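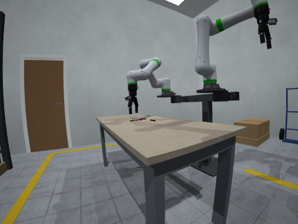

*Simulated cell, overview. Two arms on one stand, parts at the far end of the table.*

**1/** Fault write-up from the Gevstead bench project, 10/2/22. Short version: the two-arm pick task ran 200 episodes in simulation and 4 of them put the wrist somewhere the keep-out check should have refused. No hardware was involved. The same check is due to run on hardware, so we stopped and went through it.

**2/** The task is dull on purpose. Small colored parts on a wood-top table, two arms on a shared black stand, one gripper each. The arms take turns over the parts. Whichever one is waiting is supposed to hold a parked pose inside the zone.

**3/** The zone is the yellow floor marking, extruded upward. Anything on the arm side of that surface is allowed. Anything past it should trip a protective stop. Links, gripper body and fingers are all meant to be tested at every control step.

**4/** Refilwe Ngcobo found the first one. She was reading joint logs for an unrelated reason (wrist velocity spikes) and noticed episode 58 had a tool position outside the zone with the safety flag still at zero. The episode was scored as a success.

**5/** A success score on a run with a zone violation is its own bug. The scorer reads part positions only and has never looked at the safety flag. Logged separately. Sizwe Msimang has it.

**6/** First theory was bad geometry: the marking had been redrawn in May and maybe the keep-out volume hadn't followed. Nelli Saarinen exported both and overlaid them. They match. Theory dropped.

**7/** Second theory was step size. A fast wrist can cross a thin surface between two checks. Also wrong. The volume is solid, so a point past the boundary fails on the next check no matter how it got there. In episode 58 the tool stayed out for 1753 control steps without a flag.

**8/** So the check was running and passing. That left the question of what it was being given.
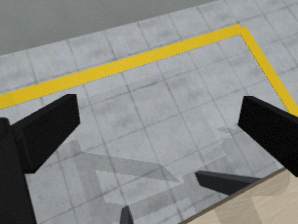

*Gripper-level view, fingers open. Floor marking and a corner of the table below.*

**9/** The Vanero planner hands the checker a list of collision bodies. When the gripper changes state, the list is rebuilt. During a rebuild the finger bodies are detached, resized and attached again. On a clean rebuild this takes one step.

**10/** If a second gripper command lands during the rebuild, the reattach is skipped and no error is raised. From then on the checker tests an arm that ends at the wrist flange. Gripper body and fingers are missing from the list. The renderer uses a different list, so on screen everything looks normal.

**11/** That last part cost us most of the time. Several of us watched replays and saw a complete gripper. The view from gripper level is good for judging finger opening and useless for telling whether the checker knows the fingers exist. We now draw the checker's bodies as an overlay, on by default.

**12/** All 4 bad episodes had a doubled open command. The source is the retry logic Yao-tsung Leung and I added after some dropped messages on the Jarard bus. It resends if there is no acknowledgment in time. The timeout was too short. My number, for the record.

**13/** Fixes merged so far:

- Rebuild is atomic. The old list stays live until the new one is complete.
- The checker compares body count against the robot model every step and stops on a mismatch.
- Duplicate gripper commands are discarded by sequence number.
- Timeout raised.

**14/** The second item is the one I care about. The other three remove this cause. The count comparison catches the next one, whatever it is – an incomplete model should never be able to return "clear."

**15/** Regression test: force a duplicate open at every step of the rebuild, with a target outside the zone. Old code passes the motion every time the reattach is skipped. New code stops before the boundary. Bernadette Crenshaw reviewed the test before she reviewed the fix, and sent it back once for only covering the left arm.

**16/** Still open: the scorer, and whether the Jacobs controller build has the same rebuild code. It was forked earlier and I have not read it yet. Until I have, it stays off the hardware schedule.

**17/** If you run a planner that rebuilds its collision list when a tool changes state, log the body count. It is one integer per step. Ours would have shown the fault in the first bad episode.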